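Town twinning: do we need a signed agreement before the first exchange visit?
Posted in Community & Culture > Twinning and exchanges

Reet Sakalauskas
Hello all, hoping someone has been through this. I help run the library group in Plondavlow and we've been writing back and forth with the library over in Marnance for a couple of years now. Book swaps mostly, one very nice poetry evening over video, that sort of thing. Their side now wants to make it official with a memorandum, flags on the table and all, and they've sent a draft that runs to 30 clauses. Thirty! We were planning to send 2 staff over in January and I'd assumed we'd just go.

My town clerk thinks the council has to sign, the library manager thinks she can sign it herself, and I've been left to find out. I read the whole draft at the kitchen table last night and I'm still none the wiser about half of it.
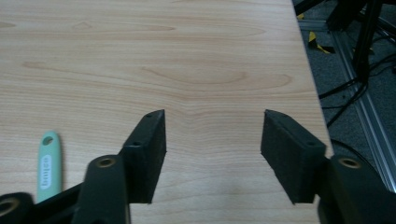
Can the visit go ahead before the memorandum is signed?
It can, as long as both libraries have agreed the dates and who pays for what in writing. An exchange of emails was enough for us. The memorandum covers the longer friendship and can follow whenever both sides are happy with the wording.

That bit above is pasted from the old help notes on this site, and it's nearly what I need, but it doesn't say who signs. Does anybody know? Also, do both languages count equally, or does one have to be the "real" one? Theirs came with a translation that reads a bit oddly in places (we seem to be promising to "exchange our elders", which I think means retired librarians).

Normunds Lepik
Hi Reet — been there, got the commemorative plate. Ours was with Thaweesak, a school and museum link, and we made every mistake going.

On who signs, look at what the thing promises. If it only talks about friendship, book swaps and visits paid out of your own budget, our council was quite relaxed about the library manager signing. Once it mentions the town, or council money, or uses the town crest, they wanted the mayor's name on it and it had to go to a meeting. So ask your clerk to point at the clause that worries him. I'd bet it's a money one. Ours was clause 3, where we'd cheerfully agreed to put up visiting musicians for as long as they liked.

Thirty clauses is a lot, by the way. Ours came down to a page and a half once we'd had a proper go at it, and the other side were delighted, they'd only copied a long one from somewhere because they thought we'd expect it!
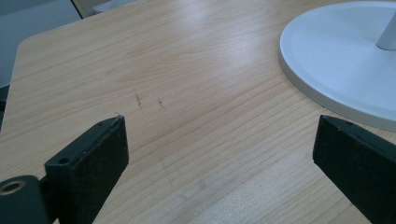

Which language version counts if the two don't match?
Whichever one the memorandum names. Most of the ones I've seen say both texts are equal, and that's fine for a friendly agreement with no money in it. If there are costs involved, pick one version to settle any disagreement and put it in the last clause.

Do get somebody who speaks both languages to read them side by side before anyone picks up a pen. We used a retired teacher and she found that our date for ending the agreement was a year later in one than in the other. And put an end date in, please. Two or three years, then renew it if you still like each other. Ours with Thaweesak has been renewed once and is due again.

One more thing, the gifts. Agree a limit. We took a tin of shortbread and came home with 144 books, which was lovely and also a nightmare at the airport.

Prikton
just sign it, it's not legally binding anyway. we did ours on the back of a concert programme

Normunds Lepik
I'd be careful with that one. Plenty of them aren't meant to be binding, but it's safer to have a line saying so. Ours says the memorandum "records the intentions of both sides and creates no legal duties", and the clerk stopped ringing me after that went in.

Reet Sakalauskas
Thank you both, that's a huge help. The clerk has pointed at clause 11, and yes, it's money — shared cost of a "cultural season", whatever that is. I've asked Marnance if we can take it out and talk about it separately. They've already agreed January is fine for the visit, so I'll get the dates and the travel costs down in an email this evening. Will report back on the elders.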